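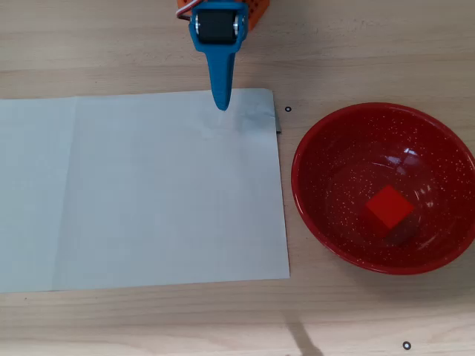
How to Keep a Betting Log

A betting log tells you where your money goes over a season. Setting one up takes 30 minutes, and after that it's a few seconds per bet.

Step 1. Make the columns

Open a blank spreadsheet and add these headings: date, sport, bet type, odds, stake, result, profit or loss. If you use more than one sportsbook, add a column for that too.

Step 2. Pick a unit

Write your stakes in units as well as dollars. If your bankroll is $450 and your unit is $9, a two-unit bet is $18. Keep the unit the same until the end of the month, win or lose.

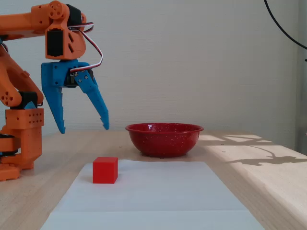 Orange arm with the blue gripper open, near the rim of a bowl

Step 3. Log the bet when you place it

Enter the odds you got, which may differ from the odds you saw earlier in the day. Leave the result blank for now. Parlays go on one line – list the legs in a notes column.

Step 4. Fill in results

Do this once a day. For a push, enter zero. A losing bet is entered as a minus number, so the column adds up correctly.

Step 5. Sort by bet type

Wait until you have at least 45 settled bets, then sort by type and total each group. Five bets on totals won't tell you much.

If the log shows you are staking more than you planned, lower your unit or stop for a while.

Updated October 2023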